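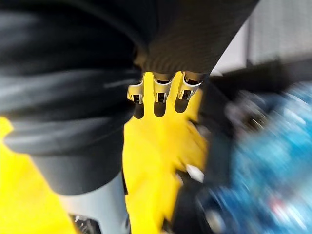
Flornis Ultano Display Stand for Enamelled Plates and Dishes

Product code
UL-294

Description
Adjustable three-point stand for the upright display of enamelled metal, porcelain and lacquer dishes. The object rests on two lower arms and leans against a single rear post. No part of the stand grips the rim, so chipped or lifting enamel at the edge is left free of pressure. Arms and post are brass rod, lacquered matt black, with removable sleeves at each contact point.

Dimensions
Height of rear post: 294 mm
Width between arms: 80 mm, fixed
Lean: set by a thumbscrew at the foot of the post

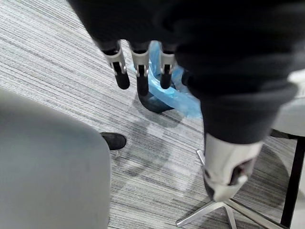

One buyer wrote that the sleeves on the lower arms turned slightly under a heavy bronze charger, and asked whether a tighter size was made. A narrow-bore sleeve is now packed with every stand. It is fitted dry and pushed on from the tip of the arm until it meets the shoulder.

Suitable objects
Dishes and plates with a flat or shallow curved back. Pieces with a deep foot ring need the Stakdale extension arms, sold separately, which bring the lower contact points 67 mm forward of the post. The stand is not intended for candlesticks, vases or any object with its own base.
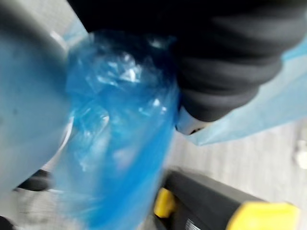
Fitting
Set the stand on a level shelf and loosen the thumbscrew. Place the object on the lower arms first, supporting it with both hands, and let it lean back on to the post. Have a second person tighten the screw. Do not adjust the lean with the object unsupported.

Finish and care
The lacquer should be wiped with a dry cotton cloth. Metal polish will remove it and may leave residue on gilding.

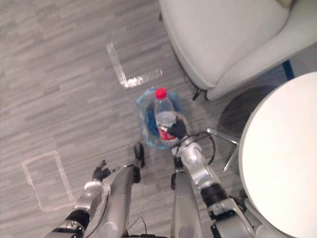 Sleeves should be replaced when they harden or show a visible groove. They are supplied in packs of 3 under the Tsao spares list and fit all Ultano stands, including the earlier version with the square foot.

Supplied with
Stand, fitted sleeves, narrow-bore sleeves, thumbscrew, instruction card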